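31/10/2018, Nonis bench, mixed-item picking

Third week of picking from the gray bin. The KUKA ran 146 picks before lunch, 3 drops, all on foil. Foil still closes up differently every time, need to retry with the lower grip force from June.

Brokilano line people came by to ask about shifts. As it stands, the two hand sorters on each shift move to checking rejects and refilling bins. Less reaching, more standing at a screen. Bellini wants that written into the job sheets before the arm goes over. I agree, the June draft only covered the machine.

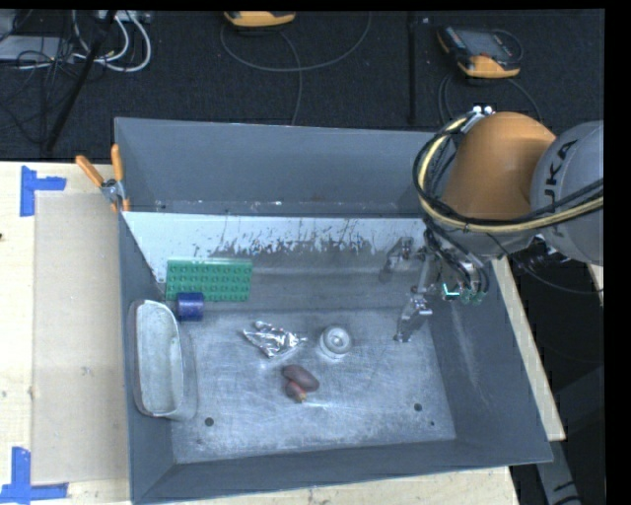

Stirnari wrote back this afternoon that checking rejects all day is duller than sorting, and that people should swap every couple of hours. Added to the plan. Training hours still open.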